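Hi! This is the little word list I put together for Jeteo, the board game my family has been playing wrong for years. The file has 112 clue cards in it, one per line, with the clue first and then the answer. 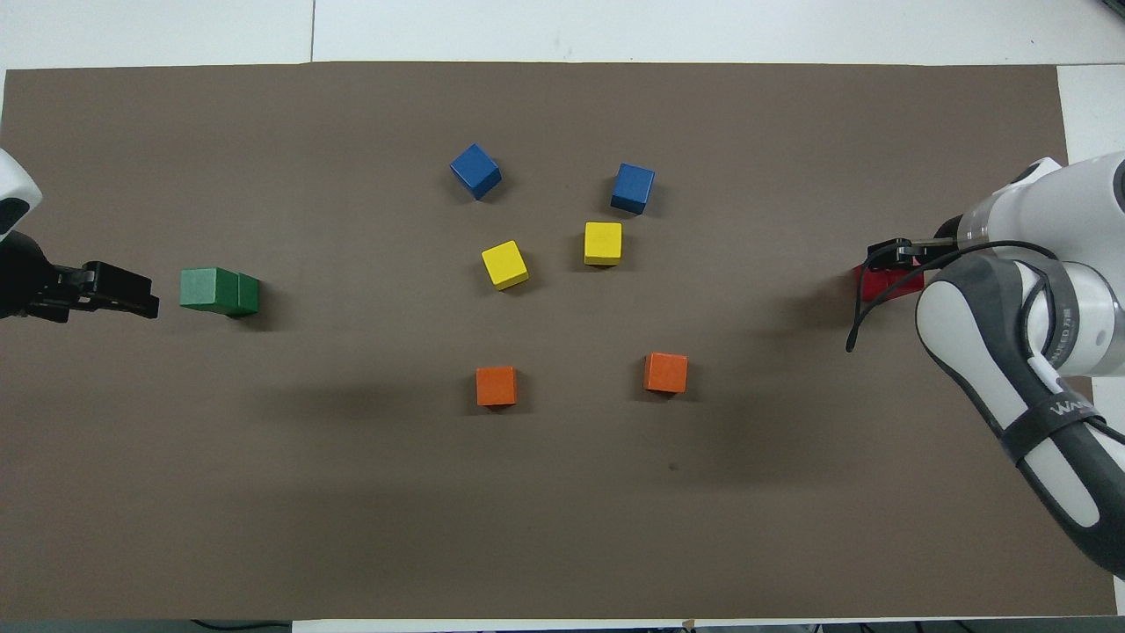

I typed most of them up in October from the old paper deck, which had lost its box (and a fair few corners). Damián Toledo sent me the Nullville expansion cards, so those are in here too, marked with an `N` at the end of the line.

## Using it

Open `cards.txt` in anything you like. Print it on thick paper if you can – I used the cheap stuff first and you could read every answer straight through the back!

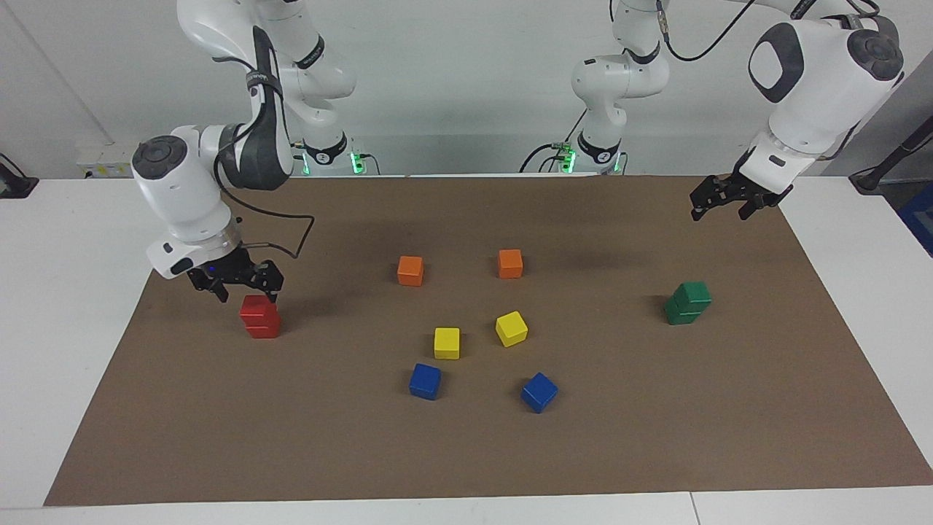

*Colored wooden cubes and small stacks on brown paper*

## Known problems

- 3 clues are near-duplicates and I can't decide which ones to keep
- 2 answers use the British spelling
- the "Hekelar" clue makes no sense to me either, but it was in the deck

## License

Do what you want with it. If you fix a typo, send it my way and I'll add it in!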